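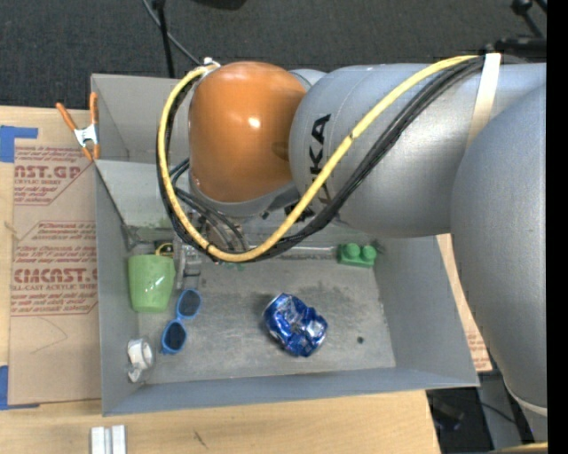 RILSTEAD, 27/01/2025 - Worel, the home tidying service, is opening its Odds Bin program to every household in Rilstead after a long pilot in the Olivares neighborhood. The program deals with the things a home can't seem to file: the part that fell off something, the key to a lock moved away from two apartments ago, the plastic cup that belongs to no known set of cups. A light green one sits at the left of a gray metal bin on a light wooden table, with a small yellow-and-black item just past its rim, and Worel staff would like it understood that neither would look out of place in the average kitchen drawer. The bin itself has a scuffed and stained floor. Customers who want a prettier one are free to buy a prettier one.

The idea is old and the company does not claim to have invented it. Most households already run an odds bin. They call it the junk drawer, or the bowl by the door, or the top of the refrigerator. The trouble with all of these is that things go in and very little comes out, until one day the drawer won't open and someone has to go at it with a spatula.

Worel's version has an open top, sits out where people can see it, and gets emptied on a schedule the customer agrees to in writing.

"People ask us for boxes with lids," said Baltasar Cabral, founder of Worel. "I understand the appeal. A lid is a wonderful way to stop thinking about something. Then you have a box with a lid on it, and you need a shelf for the box, and the following year you need us to come and deal with the shelf. So we took the lid away. There were complaints."

How it works

Each household that signs up receives one open metal bin and a visit from a Worel sorter. The sorter walks through the home with the customer, room by room, and collects whatever has no settled place. Nothing is thrown out on this visit. Customers tend not to believe this, and some have been known to follow the sorter down the hall.

The bin then goes on a table. It has to be a table people use. The company tried closets in the early weeks and found that a bin in a closet is a closet problem. It tried garages as well, and would prefer not to discuss garages.

While the bin is out, anyone in the home may take an item back, on one condition: it has to go to a real place. "The other drawer" is not a real place. Neither is "my mother might want it," unless the customer calls her mother during the visit, which several have now done, with mixed results.

The bin stays in the home for up to eight weeks. At the end of that time the sorter returns and goes through what is left with the customer at the table. Things that still work and suit somebody else go to the free shelf at the Worel shop. Things that can be recycled are recycled. Small parts that plainly came off something are bagged and labeled with the name of the room they were found in, and the customer keeps the bag. The company has learned the hard way that the little plastic foot you throw out in the morning will turn out to be from the dishwasher by dinner.

The full program costs $90, which covers both visits and the use of the bin. The bin goes back to Worel afterward. Several pilot customers asked to keep theirs, and the company now says no to this as gently as it can. An odds bin with no return date is a drawer with ambitions.

What the pilot found

A total of 492 Olivares households took part in the pilot, which ended in July. The sorters kept notes, as they were asked to, and the notes were more emotional than expected.

Cups were the great surprise. Worel had planned for cables and batteries and had printed a guide about cables and batteries. What turned up instead, in home after home, was the single plastic drinking cup. It was too good to throw out and too light to be trusted with anything hot, and it was never the one anybody reached for. Families who could agree on a paint color for the hallway could not agree on the cup. In one kitchen, the sorter was asked to step outside while the matter was discussed.

The guide now has a page on cups. It suggests that a cup with no partner can hold toothbrushes, pencils, or bath water for rinsing a child's hair, and that if the household already has a cup doing each of those jobs, it may be time for a frank talk.

Sorters also learned to go slowly with small bright objects that no one could name. The rule during the pilot was to hold the item up and wait. Quite often someone in another room would shout the answer without looking. When nobody shouted, the item went back in the bin, and a fair number of these were claimed before the second visit by a person who had been hunting for them since the previous winter and had, in the meantime, bought a replacement. The replacement was usually in the bin too.

"The second visit is shorter than the first," Cabral said. "By then people have been eating breakfast next to this stuff. They've had a good look at it. On the first visit a man told me a certain bracket was staying in the family. When I came back he handed it to me before I had my coat off."

Not every home was a success, and the company sees no point in hiding it. A few customers filled the bin, emptied it back into the drawer on the morning of the second visit, and presented a spotless bin with great pride. Others used it for fruit. One household put a plant in it, and the plant did very well.

Why metal

Worel is asked about this more than anything else. The first bins were soft baskets, and people folded laundry into them. The next ones were clear plastic, which customers said made the contents look like evidence. A plain gray metal bin turned out to be the one container that nobody mistook for decor or wanted to put a blanket in. Things also make a noise when they are dropped into it. The sorters are fond of the noise, and so, it seems, are children, some of whom had to be talked out of adding the silverware.

The bins do get scratched. Keys will do that, and so will whatever it is that people keep at the back of the hall closet. Bins are wiped down between homes, but Worel does not replace one for having marks on its floor, and it does not plan to start. A customer who opens the door to a perfectly new bin is inclined to be careful with it, and careful is how the drawer got full.

Extra help for movers

Along with the main program, the company is launching a version for people about to move, under the name Trustar. It follows the same steps on a tighter schedule, with the second visit set before the packing begins. Worel hopes this will cut down on a thing its crews see all the time: the last carton of the move, packed at midnight, marked MISC, and carried unopened from one address to the next for as long as the tape holds.

Trustar customers may bring in a MISC carton from an earlier move at no extra cost. It will be opened with the owner in the room. The company asks that owners come prepared to be introduced to their own belongings.

How to join

Sign-up is open now at the Worel shop, 3162 Olivares Road, Rilstead, or at the desk inside the Rilstead hardware market on weekends. Visits are booked in the order people ask for them. Customers should not tidy up before the first visit. This is in the welcome letter in bold type and is widely ignored.

The free shelf at the shop is open to anyone during shop hours, whether or not they have joined the program. Visitors may take what they can use. They are asked not to leave things on it without speaking to a member of staff first, a rule brought in after the shelf received a second shelf.

Reporters who would like to sit in on a sorting visit can arrange one through the shop, with the customer's permission. They should expect to be asked what they think of the cup, and should have an answer ready.

About Worel

Worel is a home tidying service based in Rilstead. It sorts, packs and clears for households of every size, and it began when Baltasar Cabral helped a neighbor look for a tape measure and was still there the next afternoon. The tape measure was found. There were others with it.

Press contact: Baltasar Cabral, Worel, 3162 Olivares Road, Rilstead

Related items

Worel adds evening visits for Olivares apartments
What to keep when you don't know what it is: a short guide
Free shelf moves closer to the door
Sorters wanted, patience preferred
The bag of small parts: where to put it and how to find it again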